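Review: Ravik handheld gripper, kitchen kit
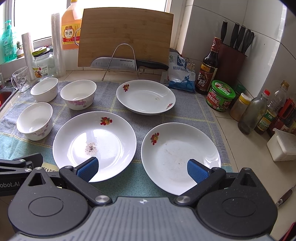 By Hamdia Gidey
Hardware reviews | January | Tested on firmware 7

The Ravik is a two-finger gripper you carry by hand, sold for recording manipulation demonstrations without a robot in the room. The kitchen kit adds padded fingers, a spare set of pads, a charging dock and a license for Plemik, the desktop program that turns recordings into training episodes. Hillolico sells the bundle direct. I bought mine at list price and used it for most of a month on dishes, jars and small packages.

Setup

The dock charges the unit in 80 minutes from empty. Pairing with the desktop program is done over a cable the first time and over wireless after that. Calibration means closing the fingers fully, opening them fully, and then squeezing the supplied gauge block. The program stores the result on the gripper itself, so a second computer picks it up without a repeat.

The manual is short and mostly correct. The section on finger offset still refers to an older menu and should be ignored. The right setting is under Device, then Geometry.

Fingers and pads

The blue pads are the best part of the product. They are soft enough to settle on the rim of a glazed plate and stiff enough that the plate doesn't rotate when lifted from one side. I did most of the work with white deep plates and bowls set out on a dish towel, and plate rims were where the gripper felt most predictable. Bowls took longer to learn. The wall of a small bowl curves away from the pad, and a straight approach from above tends to push it across the cloth. Tilting the wrist before closing fixes this in nearly every case.

Pad wear was moderate. After 237 episodes the left pad had a shallow groove from plate rims, and grip force at the same opening had dropped enough for me to swap it. Replacement takes two screws and no recalibration. I recalibrated anyway and the values matched.

Don't leave dish soap on the pads. Rinse, wipe, let them air dry.

Handling

Size is the main complaint. The body is wide, and with both fingers open it needs more clearance than a hand does. On an ordinary tiled counter with bottles, a knife block and a cutting board along the back, I could work freely in the front half and had to plan every move in the rear half. The round pivot housings are what catch first. Anyone recording in a real kitchen should expect to clear a lane for the gripper or accept a few knocked jars.

The trigger is linear through most of its travel, with a soft region near full close. Light objects such as stacked plastic cups are harder than they should be because of it. A stiffer return spring is available as a separate part. I didn't try it.

Balance is good. I worked in sessions of an hour with no wrist pain, though the grip gets slippery if your hands are damp.

Recording and software

Each squeeze of the record button starts an episode and a second squeeze ends it. Finger opening is logged along with motion. Across the whole test I collected 3143 grasp events, and the software tagged open and close points well. It had trouble with partial grasps, where one finger touches a plate before the other. These were often split into two events and had to be merged by hand.

Bright windows are a problem. Facing one, tracking dropped out more often, and turning the work area sideways to the light brought it back. The manual suggests closing the blinds.

Export works with the common formats. The batch export dialog forgets its folder each time it is opened, a small fault that became a large one by the third week.

Compared with the Selvanayagam unit

The Selvanayagam gripper is narrower and reaches between bottles with less trouble. Its pads are harder and it slips on glazed ceramic. For drawers and boxed goods I would take it over the Ravik. For tableware the Ravik is clearly better.

Verdict

Recommended for dishes, bowls and jars on an open counter. Not recommended for shelves or tight cabinets. Order extra pads with the kit, as shipping on the pads alone costs nearly as much as the pads.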